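We use cookies to remember your notebook settings. Accept / Manage choices

Grirnach notebook, sandwich task, remote control sessions

Carrying on from the leader arm changeover. The Walczak leader is back on the bench and Hina has redone the zero offsets. Wrist roll now matches between leader and follower at both ends of travel. Before, the follower lagged a few degrees when you turned past the halfway point and everyone was correcting for it without noticing, which means the old demonstrations have that correction in them. We are keeping the old set in its own folder and not mixing it in for now.

Layout is the usual one: green cloth, plate in the middle, a clear tray on each side. Ingredients stand up against the tray walls where they can. Flat pieces on the ribbed floor are much harder to get hold of. You have to come straight down, touch, close slowly, and lift before doing any sideways move. If you move sideways first the piece slides along and you end up chasing it to the wall. Sulastri does it on purpose, pushes the piece up against the wall and then pinches it. It works, but it makes for a long demonstration and no two of hers look alike. Agreed to do straight-down picks only for this batch and maybe record the wall push as a separate skill later.

Operators today were me, Sulastri and Lahcen. Lahcen had not used the leader before. He got the bread on the second try and then spent a long time on the cheese. The slice is thin and when it is held by a corner it hangs at an angle, so you have to decide whether to lower it tilted and let the bottom edge touch first or twist the wrist and try to get it flat in the air. I tell people to let the edge touch first. Twisting in the air looks nicer but the release is worse.

Total is at 210 kept episodes with the new offsets. Longest one kept ran 82 seconds. Vesska cuts a recording at 2000 steps and Lahcen ran into that twice, both times with the last bread slice still in the gripper. The episode gets saved as complete with no warning. I deleted both by hand. Someone should put a beep in before the cutoff – Azlan said he would look at it.

Things to fix or remember:

- Operators stand on the left side of the table and look at the arm directly. Hina wants us to try a session looking only at the screens, as the policy will only have the cameras. I think she is right but it will be slow.
- Pull the cloth flat between episodes but don't iron it. A few folds are fine and probably good for us.
- The order of fillings is free. The bottom bread goes on first and the top bread last, anything in between is up to the operator. Say the order out loud at the start so the note-taker can write it in the label.
- Do not let go of the leader to scratch your nose. The arm drops a little and it is in the data forever.
- The loop of cable at the wrist needs to be checked before each session. It caught once last week when the arm went far to the left.

Hand guiding versus remote: Marit asked again why we don't just take hold of the arm and move it through the task. We did this in October with another task. It is quicker to learn, but the hands and sleeves end up in the overhead view and the gripper still has to be worked by a button, so you need one hand for the arm and one for the button. For placing one piece it was fine. For stacking it was tiring and the placements were no better. I would still like to use it for teaching the approach heights, which new people always get wrong with the leader.

Camera notes. The fixed camera has the trays and the plate. The wrist camera sees both fingertips at the bottom, which helps a lot with lining up on a standing slice. 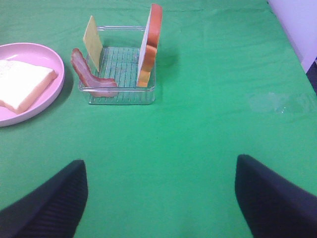
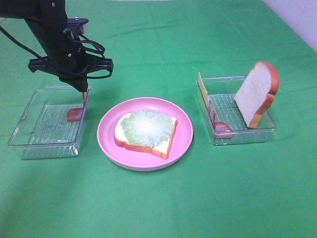 Fingertips down at the ham in the left tray.
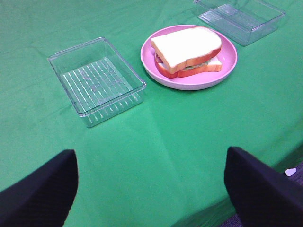
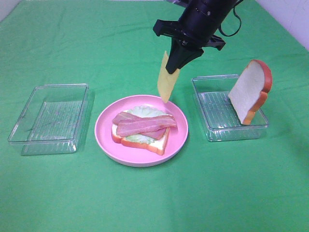
Cheese on its way over the plate, one bread slice still standing in the right tray.

Jirkmont, 2/5/24

Went through the recordings with Azlan after lunch. Main disagreement is what counts as a good finished sandwich. He would throw out anything where the top slice is shifted against the bottom one. I would keep those as long as the top slice rests on the stack and nothing falls when the gripper backs off. If we are strict we lose nearly a third of what we have, and most of those are clean demonstrations right up to the release. For now they stay in with a tag, "offset", and we can train with and without.

Same tag question for meat hanging over the edge of the bread. I have left those untagged.

Next session: Lahcen on leader, Sulastri on labels, lettuce first in every episode so we have one block with a fixed order to compare against. Need to charge the foot pedal. Marit has the spare trays in her office.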